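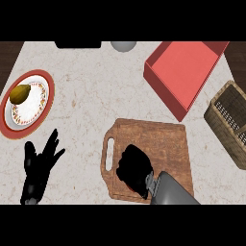 Minutes of the April Meeting of the Prirnville Film Society

Print this page | E-mail this page

The meeting opened at 7:10 in the evening in the upstairs room at the library, a little behind time owing to the very good lemon bars, which the secretary would like to see again. The chair welcomed everyone, including two people who had come for the first time after seeing the spring program pinned up at the bakery, and hoped they would stay for the film talk even if they found the business part slow going.

1. Minutes of the last meeting

Accepted with one correction. The March minutes gave the running order of our short film evening back to front, so that the animated piece about the lighthouse seemed to have closed the night. It opened it. The secretary is sorry and has changed the copy in the binder.

2. Money

The balance stands at $1,847 after paying for the spring screening licenses and the replacement bulb. The winter season brought in 467 admissions, and the chair said this was a figure to be proud of in a winter when the parking lot was mostly ice. A member asked whether the season passes were counted once or each time they were used. They are counted each time. There was a friendly discussion about whether that flatters us, and it was left that next year's report will show passes on a separate line so that everybody can do their own arithmetic.

3. Discussion of last month's film, "Hestivham"

Most of the evening went to this, as it usually does, and the secretary has tried to be fair to all sides while admitting to having liked the picture very much.

For those who missed it, "Hestivham" is the slow, rainy drama about a ferry town where the ferry has stopped running, and two sisters who have not spoken in years are left to clear out their mother's boarding house. Opinion was divided right down the middle of the table. Those in favor spoke warmly about the sound - the gulls, the radiators, that one door that never quite shuts - and several people said they had gone home and listened to their own houses differently for a night or so. One member thought the long supper, where hardly anything is said and the older sister keeps passing the bread, was the best ten minutes we have shown since the society moved to the library.

Those against felt that the second half leaned too hard on the letters. We are read one letter, then another, and by the third (this was put rather well) the sisters have stopped being people and turned into an audience for their mother. There was also a complaint about the ending. The younger sister gets on the bus, gets off the bus, and the film stops while she is still at the curb. Half the room found this moving and the other half wanted their money back, though they were cheerful about it and nobody was given any.

A longer exchange followed on whether the boarder in the attic room is meant to be real. The secretary had never doubted it and was quite shaken to find four or five people who did. It was pointed out that he never eats, and that only the younger sister speaks to him. Against that, somebody answers the telephone while both sisters are out in the yard. We did not settle it, and a few people plan to borrow the disc and look again at the telephone part.

The slips gave a middling score with very few middling marks on them, most people having gone high or low.

4. Choice of the May film

Three titles were put forward at the last meeting, and one has since been withdrawn because the license could not be had at a price we could manage. That left "Jutitz," the courtroom comedy in which the same witness is called under five different names, and "Xavier," the thriller about a piano tuner who starts to find notes folded up inside his customers' pianos.

Supporters of "Jutitz" said that after a wet and mournful April we owed people a laugh. Supporters of "Xavier" said it is tightly made, comes in under 2 hours, and has a real surprise in it, which they were begged not to describe and very nearly did. On a show of hands "Jutitz" was chosen for May. "Xavier" will be held over for the fall, and the member who proposed it took this with good grace.

5. Sound and seating

The hiss from the left speaker has been traced to a cable and the cable replaced. Several people in the back rows still have trouble with quiet dialogue, and it was agreed that we will run English subtitles on English-language films from now on, as a trial through the summer. One member finds subtitles distracting and asked that this be recorded, so it is. The front row will be moved back a little, as people sitting there have been leaving with stiff necks.

6. Any other business

The lending shelf is getting thin. If you have had one of our discs since before the holidays, please bring it home; there are no fines and there will be no remarks. The printed program notes were praised, and it was asked that they say a little less about the plot.

The meeting closed at 9:05 and the chairs were stacked. The next meeting will be held in the same room in May, after the screening.

Print this page | E-mail this page

Comments

backrowregular
Thank you for the subtitles!! I have been guessing at half the conversations since last fall, and I suspect I made up a better plot for a couple of them.

ferrytown_fan
I was one of the high scores and I stand by it. The boarder is real. Who does everyone think is paying for the attic room?

lindenstreet
Watched the telephone part again last night and now I'm less sure than I was. You can hear it stop ringing, but you never hear a voice. Will bring the disc back next week for whoever wants it.

popcornduty
Could we start "Jutitz" a bit earlier if the meeting is going to follow it? Some of us have a drive home.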